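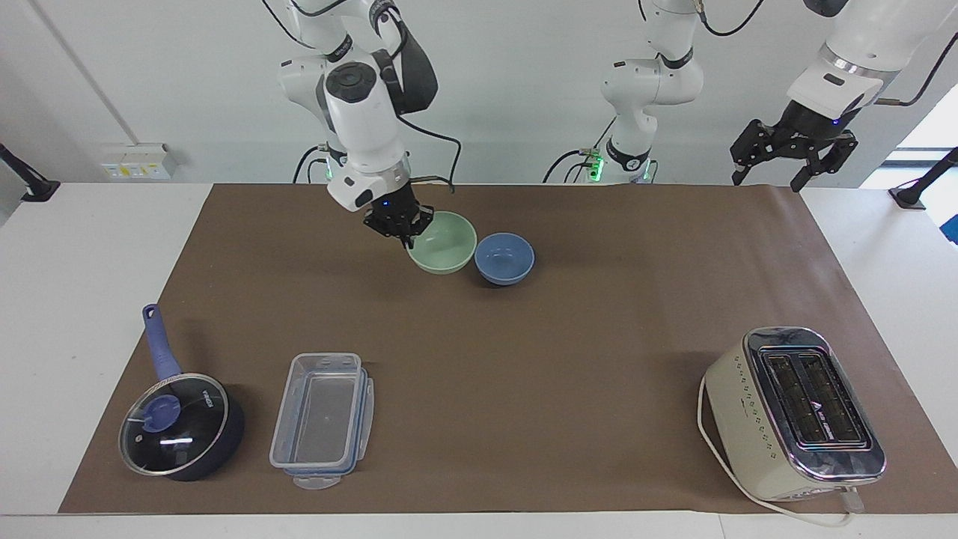
July, bowls again

Long day at the bench and I've come home with my head full of crockery, so I'm getting it down before I forget which bit was which.

We're still on Crenshaw, the one where we cut down how many demonstrations the arms need by choosing them more carefully. Mei's idea was to stop shuffling the objects at random and start each run from a layout the policy is unsure about. So you let it have a look, it gives you a score for how muddled it is, and if the score's high you do that one by hand and add it to the pile. If it's low you move everything and try again (this is the tedious bit, and mostly my bit).

The green bowl with the blue one right up next to it is a proper stinker for the score, especially with the saucepan, the plastic tub and the toaster all on the mat as well. I like going for the left rim of the green one with the right arm, well clear of the blue, and keeping the left arm out of the way up at the back. Niall reckons I'm making it too easy by always choosing the free side. He may have a point! I've written "vary the grasp side" on my hand in biro and it's still there now.

Anyway, the numbers. The old random set was 598 demonstrations, and the new one is 124. We ran 100 test trials on each and the small set came out 6 ahead. Six! I did a little dance by the kettle and then Harriet asked whether six out of a hundred meant anything at all, and I had to sit down again. She's right, it could easily be noise. But even a draw would be lovely with so much less data, and I think that's how we should write it up. Mortimer wants the big headline, of course. I'll argue with him after lunch tomorrow when he's in a better mood.

Things I'm less happy about: glossy bowls and the clear tub. The muddle score shoots up whenever there's a bright reflection, so I have a nasty feeling we're partly picking layouts for shininess and calling it difficulty. Leonardo suggested repeating a batch with the blinds down and half the lights off. Cheap enough to try.

To do: ask Mei for the raw scores from the first batch, log which rim I grab every time, find out who's got the Sondmont booking after us, and buy milk. Bed now, it's gone eleven and my shoulders ache.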